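Zipper bag won't stay sealed when it's full of mixed produce

Posted in Kitchen & Pantry, 28 Aug 2024

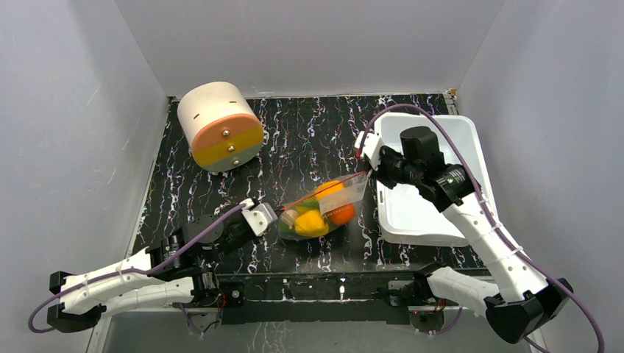
I store small amounts of mixed produce in clear zipper bags, usually a pepper, a tomato, a potato and whatever else is left at the end of the week. The bags close fine when they hold one or two pieces. With five pieces in, the zipper engages at both ends but opens again in the middle, often as soon as I set the bag down.

Details:
The bags are Enberg, the size between sandwich and gallon, colored zipper strip, no slider.
I press the strip from left to right with thumb and forefinger.
Contents weigh 600 g on my scale on a typical day.
Bags are washed by hand and reused. I replaced the whole set in July and the new ones behave the same way.

Is this a fault in the bags, or is there a closing method that works with bulky contents? I would also like to know whether the potato should be in there at all.

Khadija Berrada

pomport_pantry
Member, 121 posts

The bag is overfilled. Weight has little to do with it. A zipper strip holds well when the two sides of the bag lie parallel just under it. Round items near the opening push the sides apart, and the load goes to the middle of the strip, where you see it open.

What works for me:

Leave two fingers of empty bag between the top item and the strip. If you can't, take one item out.
Put the largest piece in first and let it settle in the bottom. Long pieces such as peppers go in lying across the bag.
Lay the bag flat on the counter before closing. Hold both ends of the strip and pull until it is straight. A slack strip will skip teeth.
Press from one end to the other, then go back over it in the other direction. The second pass catches most gaps.
Check by pressing lightly on the side of the bag. If air comes out along the strip, find the spot and press again.

On the washed bags: turn them inside out and look at the groove. Dried soil from potatoes collects there and keeps the ridge from seating. A soft toothbrush and warm water will clear it. Let the bag dry open before you fill it.

As for the potato, store it separately. Potatoes keep best somewhere cool, dark and ventilated, and a sealed plastic bag traps moisture around them. The tomato can sit on the counter until ripe. The pepper belongs in the refrigerator, dry, in a bag that does not need to be airtight.

kamel17
Member

just get a bin. I had the same trouble and now everything goes loose in an open plastic tub on the shelf. no zippers

Ukusham
Moderator, 1,858 posts

Agree with most of the first reply. Two additions.

For whole, uncut vegetables you probably don't want a full seal. They keep giving off moisture, and in a closed bag it ends up as drops on the inside. I close the zipper most of the way and leave a short gap at one corner — with the middle fully seated, the rest of the strip holds. Cut pieces are different and should be sealed and chilled.

Second, the strip itself can be stretched. If you lift a heavy bag by the two ends of the zipper many times, the plastic along the ridge deforms and it will not lock cleanly again. Carry the bag from underneath. To test one, close it empty on a flat surface. If it opens in the middle with nothing in it, throw it out. If it holds empty and opens full, the problem is the fill level.

An open tub is fine for potatoes and onions, but I would not put them in the same one. Peppers go soft in it within days in my kitchen.

Khadija Berrada

Tested as suggested. Closed empty, all but one of the bags hold. That one is in the trash. With the potato removed and the pepper laid across the bottom, the strip stays shut on the others. There was also grit in the groove of two of them. Marking this as solved.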